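4.2 How people talk about a slow opening

I went into this part of the study expecting to write about plot. I'd asked everyone in the Gimmont film club to keep a notebook while they watched, and I figured the notebooks would be full of who did what to whom. They weren't! Page after page was about waiting. People wrote down when they got bored, when they looked at the door, when they started wondering if the projector had been set up wrong.

The film most of them picked on was Hultik, a low-budget horror picture set on a ferry, and if you haven't seen it, the first 12 minutes have no dialogue at all. I like it a lot (I should say so now, so you can discount what follows). My co-author Taner Kozan can't stand it. We coded the notebooks separately for that reason and then sat down together to argue over the entries we'd marked differently, and that took most of April.

We ended up with about 700 usable entries. Of these, 200 mentioned the opening of whichever film the person was writing about, so openings got far more attention than we'd planned for. Endings got a lot less, and the ones we did get were short. "Fine." "Saw it coming." "Why the dog." I'd love to do something with "Why the dog" but it doesn't fit our scheme and Taner won't let me make a category for it.

What I found more useful was how the wording changed between a first and second viewing. Angeliki Chatzigeorgiou has argued, in her work on repertory audiences, that people who go back to a slow film stop describing it in terms of time and start describing it in terms of touch. I was doubtful. Then I went through the repeat viewers of Hultik and there it was, "rough," "tight," "scratchy," "heavy," all over the second notebooks and hardly at all in the first. Arnness, the other slow film in the program, showed some of the same thing but weaker, and only 7 people saw it twice, so I wouldn't lean on it. 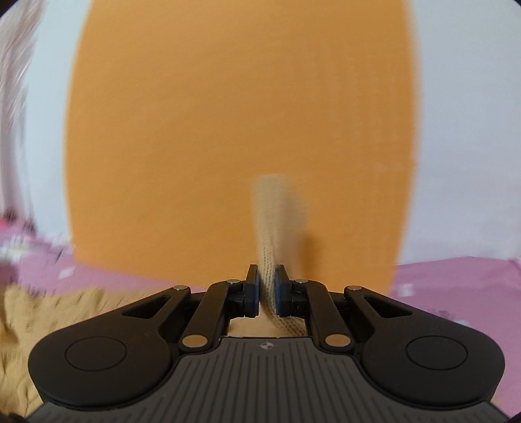

Figure 3. Knitted strand held between two gripping pads.

Tension was the word that gave us the most trouble in coding, and I went back and forth on it for weeks. Viewers used it for suspense, obviously, but a good number of the repeat viewers meant something closer to the physical sense, a thing being held. One wrote that the ferry scenes felt like "yarn somebody has hold of." Figure 3 is near enough to what I think she meant: a beige knitted strand standing upright, with a dark blue pad pressed against it from the left and another from the right. We coded entries like hers under touch and left plain "tense" under mood. Taner would have put them all under mood, and his version of the count is in the appendix.

None of this worked for Rampersad, which opens with a car chase. The notebooks on that one are nearly all plot, first viewing and second, and several people just drew the car.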